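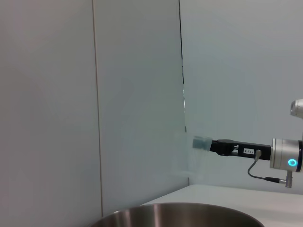
1/9
Right, we moved to Wavilton in June and I've been keeping a list of things I've learned about living on a hill. Thread, because it got long.

2/9
The bus up from the station is the 14. The bus down is also the 14. They use the same stop. I've been to Prarodell twice by accident and it's lovely, but I only wanted milk.

3/9
There are 133 steps between the high street and our road. I counted them on day one with a lamp under my arm and I've never felt the need to check.

4/9
Wind! Our washing line faces the valley and on a good Saturday a double sheet dries before I've finished my tea. Pegs though - buy twice as many as you think you need, and the ones with the stiff springs.

5/9
Anything with wheels needs parking sideways. Bins, pushchairs, the neighbour's little trailer. I learned this with a full recycling bin, sorry to whoever owns the blue gate.

6/9
The bakery at the bottom (Sethi, green awning) does a cheese and onion roll that makes the climb home worth it. Gone by 12 most days, so I now go before work like a proper local.

7/9
Water pressure at the top is rubbish in the mornings. Shower at night and the problem disappears.

8/9
Gardening on a slope, still working on it. Beans are happy, lettuces have slid a bit. Someone at the Itatmont allotments told me to lay old planks across the bed and so far they're holding.

9/9
Next job is a handrail for the back steps before it gets icy. If you've fitted one into crumbly old brick, tell me what fixings you used please!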